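Print this article | E-mail this article

4. Evaluation of the Presora Tabletop Kit

Mulugeta Ambaye and Wubit Hadgu
May
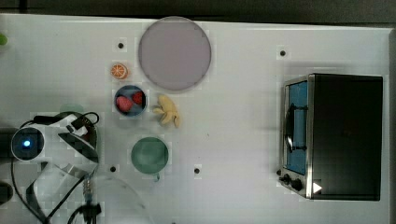
Figure 3. Test surface with arm, toaster oven, plate, bowl, cup and food items, seen from overhead.

The kit was supplied by Kerier under its standard trial terms and was installed in our laboratory without vendor staff on site. Presora is sold as a complete package: mounting hardware, control software, an overhead camera and a library of kitchen tasks that the buyer may edit. The arm itself is purchased separately. We report on the package as delivered, using the default settings except where noted.

4.1 Task selection

We chose 6 tasks from the library. Three require only that an item be moved from one place to another, such as placing a piece of fruit on the plate. The other three involve the toaster oven or the cup and call for contact with a door or a handle. Each task was run 30 times. The operator reset the objects by hand between runs, following the placement guide in the Lemma software, and did not correct the arm once a run had started.

A run was counted as complete when the item came to rest in the target area and the gripper had opened. Runs stopped by the safety limit were counted as failures, including those in which the item had already reached its target. This rule is stricter than the one in the vendor manual, and our results should not be compared directly with the figures printed there.

4.2 Setup and calibration

Calibration of the overhead view took 8 minutes on the first attempt and was repeated at the start of each session. The procedure is well documented. Cable routing is less so – the manual shows one arrangement only, and it assumes a mounting position that many laboratories will not be able to use. Hadgu carried out the installation and Ambaye repeated it from the written notes alone.

The earlier Orkis package, which we used in previous work, required a separate program for editing tasks. Presora places editing and playback in the same window, and new operators needed less help as a result. Task files from Orkis can be imported, although grip force values are lost in the process and must be entered again. We recommend that buyers with existing task files allow time for this step.

Results for each task are given in Section 5.

Contact: Wubit Hadgu, corresponding author | Copyright the authors. All rights reserved. | Back to top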